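Lullthorpe's tool library is coming back, and it's bigger

14 Jan 2020

Great news for anyone who has ever bought a drill to put up one shelf! The Lullthorpe Tool Library will reopen in March in the old Prevel shoe shop on Fogh Street, with room for far more than it ever managed in its first home behind the swimming baths.

The library closed last autumn when its lease ran out, and plenty of people in town have missed it. For a small yearly fee, members could borrow anything from a spirit level to a hedge trimmer, take it home for a week and bring it back. By the time the doors shut it had made more than 1,000 loans, and the waiting list for the wallpaper steamer had become a bit of a local legend.

The new shop has a proper counter, a dry back room for the garden machinery and a big front window. Opening hours are going up too, with an evening session added for people who work during the day.

Small hand tools will have their own section near the door, so members can pick up a screwdriver without queuing behind somebody signing out a cement mixer.
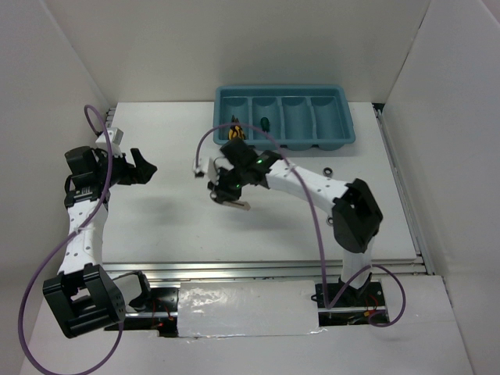

A teal tray with four compartments.

The list of things to borrow is growing nicely. An appeal before Christmas brought in 58 items, among them two sewing machines, a tile cutter, a set of chimney rods and a very handsome old wood plane that has already been sharpened and oiled. Garden forks are well covered now, thank you, but the library would still love a decent pair of loppers, a sack truck and any sort of long ladder in good condition.

Membership will cost £30 a year, or half that for students and anyone on a low income. Old members whose year was interrupted by the closure will get the missing months added on free, and that goes for family cards as well.

There is more to look forward to once the place is up and running. The Likus Mending Circle is moving in alongside and will run free repair evenings — bring a wobbly chair, a torn coat or a lamp that has given up, and have a go at fixing it with help on hand. A beginners' course on basic home repairs will follow, covering dripping taps, sticking doors and how to fill a crack so it stays filled.

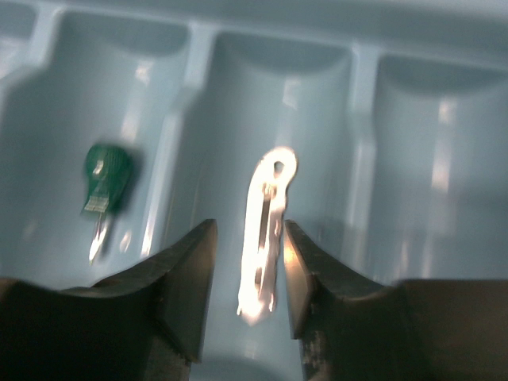 Utility knife and green-handled screwdriver, side by side in their compartments.

Donations can be dropped at the Fogh Street shop on any weekday morning from next week. Tools should be clean and complete, and anything with a plug will be safety tested before it goes out on loan. Membership forms are at the town library and the post office, and the first 3 repair evenings are already open for booking at either counter.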